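How to Oil and Wax a Wooden Board or Tabletop

Finishes and Care

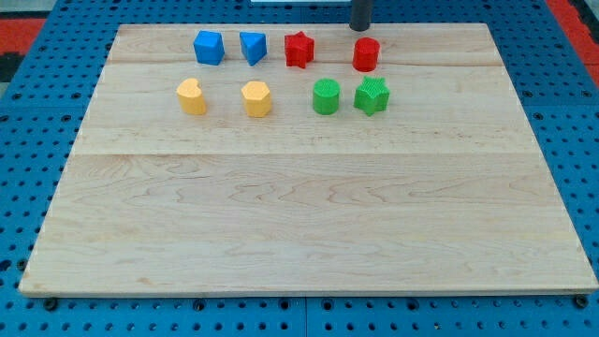 Bare maple and other pale woods mark easily. Tea, ink, and greasy fingers all leave stains that go deeper the longer they sit. An oil and wax finish won't make the wood stain-proof, but it slows everything down and can be repaired in one spot without stripping the whole piece.

These steps work for boards, small tabletops, shelves, and trays. They are not meant for floors or anything that lives outdoors.

What you need

Sandpaper in 120, 180, and 240 grit
A flat sanding block, cork or rubber
Food-safe hardening oil, such as pure tung oil
Paste wax
Lint-free cotton rags, cut to the size of your hand
A vacuum with a brush head
Nitrile gloves
A metal can with a lid, half filled with water

Mineral oil can be used on cutting boards, but it never hardens. If you have used it before, wash the board with dish soap, let it dry for several days, and expect the new oil to take longer to cure.

Step 1. Check the glue joints

Most wide pieces are made of narrower planks glued edge to edge. Run a fingernail across each joint. If the nail catches on a small ridge, the planks have moved slightly and you will need to sand that area level first. If the nail drops into a gap, stop and fix the joint before you put anything on the wood. Glue will not hold on an oiled surface.

Color differences between planks are normal. Oil usually makes them stronger. To see how the finished piece will look, wipe a little mineral spirits on the wood and look at it before it dries. Do this with the windows open.

Step 2. Sand

Start with 120 grit only if there are scratches, old finish, or ridges. Otherwise start at 180. Sand with the grain, in long straight strokes, and keep the block flat all the way to the ends. People tend to tip the block as they reach the edge, and that rounds it over.

Vacuum between grits. A stray bit of coarse grit under fine paper will leave a scratch that you won't notice until the oil is on.

Finish at 240. Going higher closes up the surface and maple in particular will take less oil.

Step 3. Raise the grain

Wipe the whole piece with a damp rag, both faces and all edges. Leave it overnight. In the morning it will feel rough. Sand lightly with used 240 paper until it is smooth again, and do not press hard.

You can skip this on a shelf. Don't skip it on anything that will be wiped with a wet cloth.

Step 4. First coat of oil

Pour a small puddle in the middle and spread it with a rag. Cover the underside too. A board finished on one side only takes in moisture unevenly and can cup.

Keep the surface wet for 15 minutes, adding oil where it soaks in. End grain will take much more than the faces. Then wipe everything off with a clean rag. The wood should feel nearly dry to the touch. Oil left standing on the surface turns sticky and has to be scrubbed off.

Put used rags straight into the can of water and close the lid. Rags soaked with drying oil can heat up and catch fire on their own, even in a cool room.

Step 5. More coats

Wait at least 24 hours, longer in damp weather. Rub the surface lightly with a worn piece of 240 paper, vacuum, and oil again. Each coat will need less oil than the last. I use 3 coats on a shelf and one or two more on a table.

Let the piece cure before waxing. With pure tung oil that can mean two weeks or more. If you can still smell it strongly, it isn't ready.

Step 6. Wax

Put a small amount of wax inside a folded rag and rub it on in circles. Use less than you think you need. After 20 minutes, buff with a clean rag along the grain until it stops dragging.

Streaks mean too much wax. Warm the area with a hair dryer on low and buff again.

Upkeep

Wipe with a damp cloth and dry right away. Add wax when water stops beading. Add oil when the wood looks gray or dull, after taking the old wax off with mineral spirits.

For a ring or a dark spot, sand that area with 240, oil it, and feather the edges out with the rag. It will look lighter than the rest for a month or so.

Written by Hema Gowda
Last updated 2018-12-19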